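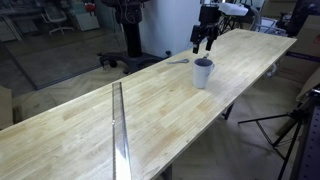 White mug and small metal wrench on the long bench

Kurnevton Hemp Leaf Tea, loose, 100 g pouch

Our plain hemp leaf tea is the one we started with, and I suspect it will be the one we finish with too. It's made from the leaves of industrial hemp grown on the farm at Kasville, dried slowly in the loft and then cut fairly coarse, so you get proper bits of leaf in the pot and hardly any dust at the bottom of the pouch. Nothing is added to it. If you've only ever had the powdery sort you may be surprised at how green and soft it tastes, a little like hay and a little like nettle, with a faint nuttiness that comes through once it has cooled a bit.

People do ask us, so I'll say it early on: this is a food hemp and won't make you feel high. It's the leaf from a low-THC variety, sold as a drink, and we don't make any claims for it beyond its being a nice thing to have in the afternoon. That said, if you're tested for work, or you're planning to take a pouch abroad, please do look up the rules that apply to you first, as they differ a good deal from one country to the next and they do change.

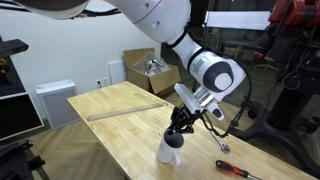
Mug with a dark grey ball in its mouth

How to brew it

Two teaspoons to a good-sized mug, water just off the boil, and leave it alone for longer than you would ordinary tea - six minutes at the least, and I often forget mine for ten with no harm done. It doesn't go bitter. A splash of whole milk brings out the nutty side, and oat milk is lovely too. In warm weather we make a big jug in the evening with a strip of lemon peel and keep it in the fridge overnight. 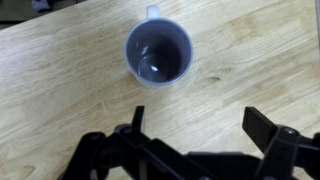

If you'd rather not bother with a strainer, the same leaf comes in a box of 20 bags. The cut is slightly finer so that it will fit, and I find it brews a touch quicker, but otherwise you'd be hard pushed to tell them apart. The bags are unbleached paper, folded and stitched, with no plastic in them.

Good to know

Item code: 3727
Ingredients: dried hemp leaf
Caffeine: none
Packed by: Brarent
Storage: somewhere cool and dark, with the pouch pressed shut

The December cutting is what we're sending out at the moment. It's a shade darker than the last lot and a bit rounder in flavour, and those of you who order every month may well notice. We're also very happy to post a small sample with any other order - just pop a line in the notes box when you check out.
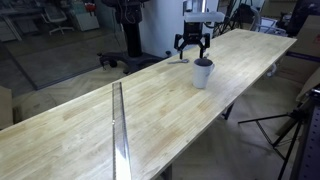 White mug towards the back edge of the butcher-block table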